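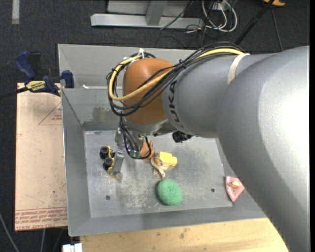
The KUKA arm over its picking bin at Haltness, with the cable bundle carried along the forearm and over the wrist. Picture free to use with this release.

2025-03-15 | By Chantelle Moodley, Fommont press desk
3 min read

FOMMONT PUBLISHES ITS CABLE CARE ROUTINE FOR PICKING ARMS

Haltness workshop shares full service sheet. Free to copy, no sign-up.

Fommont has today released the service sheet it uses to look after the bin picking cell at its Haltness workshop. Covers cable dressing, wrist checks, bin clamping and restart. Four pages, plain English, written by the people who do the job.

The sheet goes out under the name Redow, same as the cell. It replaces a set of handwritten notes in use up to last September.

Most stoppages on the cell were cable faults. The arm turns its wrist a lot when it reaches into the corners of the bin, and the bundle turns with it. Too tight and the connectors pull. Too slack and the loops drag over whatever is lying in the tray.

"We used to wait for a fault and then go looking," said Kgomotso Mtshali, who runs the cell. "Lost a whole morning once to one bad connector. Now we stop at 600 cycles, look at every tie and strap, and carry on. It takes less time than a tea break."

Why 600? The team logged 1866 picks over the trial and the earliest cable fault came at 595, on the old layout with a single tie. The new layout has a strap on the forearm, a tie before the wrist and a longer loop round the outside of the wrist cover. No cable faults logged since the change, though Mtshali says the log is still short and she would not bet the shop on it.

From the sheet:

Cables. Arm stopped and locked off first. Run a hand along the bundle from strap to wrist. Replace any tie that slides. Turn the wrist by jogging to both ends of its travel at slow speed, standing clear, and watch the loop. It must not go taut at either end.

Gripper. Wipe the fingers, check the tips for burrs. Look at the thin leads under the wrist, they get caught first. Any exposed board gets a visual check only, do not poke at it.

Bin. Check the bar clamp is tight against the wall of the bin. A bin that has crept will throw the pick positions out and the arm gets blamed for it. Scratches in the floor are fine, raised edges are not.

Test load. Mixed shapes and colours, hard and soft. Toys and sponges do well. Run 85 picks at reduced speed before going back to full.

Fommont worked with Sriwong, who supplied the replacement cable sets and read the draft. Sriwong's fitters asked for one addition, a line on recording the loop length before anything is taken off. It is now step one.

A second sheet on camera mounting and recalibration is being writen and will follow when its ready. No date yet.

Copies of the Redow sheet can be had from the Haltness front desk or by post. Workshop visits by arrangement, small groups only, closed shoes please.

ENDS

Press contact: Chantelle Moodley, Fommont, Haltness workshop
© Fommont 2025. All rights reserved. Back to top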